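Folding T-shirts on the couch

Posted May 5, 2018

The laundry table went to Dymphna Costello in February, so folding now happens on the couch. The seat is lower than a table and has some give, and both of those change the method.

A soft surface grips cotton. On a hard table a shirt can be slid into position after it is laid down. On upholstery it stays where it lands, and dragging it pulls the body out of square. Lift the shirt by both shoulder seams, lower the hem first, and let the rest follow. Smooth from the collar outward with the flat of the hand. Pushing from one side only moves the slack to the other side, where it stands up as a ridge. 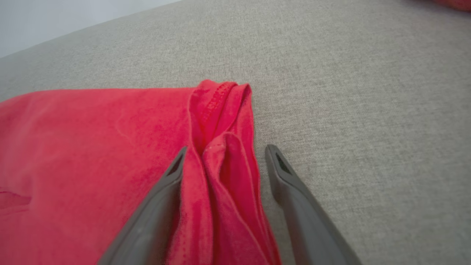 Why does a folded shirt come out thicker on one side?

Slack cloth was trapped near a sleeve or hem before the first fold. Open the shirt, pinch the gathered layers near the stitching, pull them out to the side, and fold again.

The stitched edges are the useful reference. A hem is doubled cloth, so it keeps its line better than the single layer next to it. I align hem to hem and ignore the side seams, which on cheap shirts twist toward the front after a few washes. Rogério Vieira aligns by the side seams and gets a neat rectangle with a crooked collar.

My sequence is three folds: left side in with the sleeve turned back, right side in the same way, then bottom to top. Heavier shirts get a looser last fold. The finished width is set by the drawer, a Nordin unit with an inside depth of 300 mm. A stack of 19 shirts fits on edge and still lets one come out without dragging its neighbor along.

Dark and red cottons get folded inside out if they are going to the back of the drawer. Lint from the couch fabric shows on them, and this keeps it off the outside. A lint roller also works but takes longer.

Sweaters are still done on the bed. The couch is too narrow for the sleeves.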